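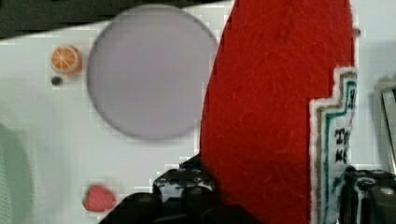

Felt food range from Troltudow goes out to playgroups this August

FOR IMMEDIATE RELEASE

Karthorpe, August. Toy maker Troltudow is sending its new play food sets to nurseries and playgroups across Karthorpe and Wurnbridge this month. First batch is 312 sets. Boxed, labelled, out the door by end of August if the vans behave.

The range is called Backlund, after the street where the first workshop was. Fruit mostly. Strawberries, orange slices, bigger red felt pieces for small hands that can't manage the little ones yet. Plain colours, simple shapes. A child should be able to look at it and say what it is, or what they'd like it to be.

Troltudow started on the range last winter after playgroup leaders kept asking for something quieter than the usual clattery play kitchen stuff. Samples went round 2 groups in Wurnbridge for a term. Notes came back (lots of notes) and changes were made. The felt got thicker. A banana was dropped, may come back.

"We wanted the red to be properly red," said Charmaine Fourie, who runs design at Troltudow. "Went through a silly number of felts. Children go for the red bits first, every time, so it had to be right."

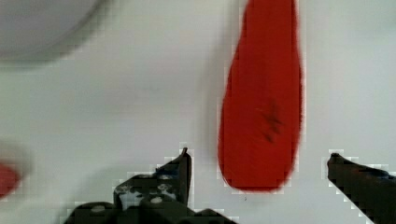 Words: Jacobus Masilela, Troltudow press desk

Orders for the second batch open once the first has gone. 137 sets are already spoken for, mostly nurseries on the Wurnbridge side, so please get in early if you want yours before the autumn term gets going. Small groups can ask for a half set. Childminders too.

Spare pieces will be sold singly, as things do go missing under sofas and into coat pockets. Price list to folow, it's with the printer.

An open morning is planned at the Karthorpe workshop, 10am to noon, tables set out for playing and staff on hand to talk about orders. Date going up on the workshop door and in the next newsletter. Tea provided. Bring the children, thats rather the point.

Samples for review on request, please say which pieces you'd like and where to send them.

ENDS

Press contact: Jacobus Masilela, Troltudow, Karthorpe. Phone the workshop and ask for extension 542, mornings best.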